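What Dramani Is Worth

By Senyo Owusu

The website said Dramani was worth 2000 times what was in his jacket, and his sister rang to ask why he had let her pay for lunch.

"It's a website," he said.

"It has a photograph of you."

"It has a photograph of a man in a hat."

"You've got that hat," she said, and hung up to look at flats she felt he might like to buy her.

Dramani had written one song that anybody knew. It was called Plallico, after the estate where he grew up, and one wet August it had been played in every shoe shop between Stiltdale and the coast. He had been paid for it in a way that took three letters to explain. Since then he had made two more records, the second of them with real strings, and he taught keyboard on Friday afternoons to children whose parents had also heard of him in a shoe shop.

According to authoritative sources, the page went on, he owned a house in Clustarport with a recording studio and a view of the harbour. He read this sitting on his bed in Stiltdale, with a view of the back of a carpet warehouse. He found that he rather liked the sound of the house. There was no mention of damp.

By the end of the week it had got round. The man at the garage, who used to say "all right, son", said "all right, sir" and found something else wrong with the brakes. A cousin he had last seen at a christening sent a business plan for ice, 25 pages long, with a chart. His landlord came up the stairs in person, which he hadn't done even for the ceiling, and stood in the doorway breathing and looking about for the money.

"I'd no idea," said the landlord.

"Nor had I."

"You people are very modest." He put the rent up by ten per cent, out of respect.

Dramani wrote to the website. He said there had been a mistake, that he did not own a house or a studio, and that he would be grateful if they would change the number to something a person could live up to. A reply came within the hour thanking him for being a fan. They took accuracy very seriously. Could he supply a source?

He sent them a bank statement. They wrote back that they didn't accept documents from members of the public.

So he took the bus to Clustarport. He told himself he was going to look at keyboards. It was almost two hours each way, and he ate his sandwiches before the ring road. He walked along the harbour until he came to a white house with a long window upstairs, and he knew it straight away. It was exactly the sort of place he would have bought.

A woman was on the front step, shaking out a mat.

"Can I help you?"

"I was wondering who lives here."

"A musician," she said. "Never see him. Away all the time. I only do the floors."

"Is he any good?"

She gave this some thought, holding the mat. "He did that one that goes up at the end."

Dramani's song went up at the end. So, he supposed, did a lot of songs. He asked if there was any damp, and she said there was a bit, in the back bedroom, but they kept the door shut.

On the bus home he took out the cousin's business plan and read it through to page 19, where the ice became profitable. Then he turned it over and wrote down a tune on the back. It was a slow one. Somewhere after the ring road his sister sent him a picture of a flat with two balconies and the words only if you want to, and he wrote back that he would have to speak to his people. 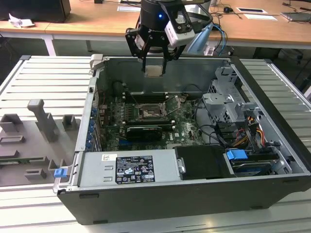
No. 300

Senyo Owusu writes short stories and plays the bass in other people's bands. "What Dramani Is Worth" is the second of the Stiltdale stories.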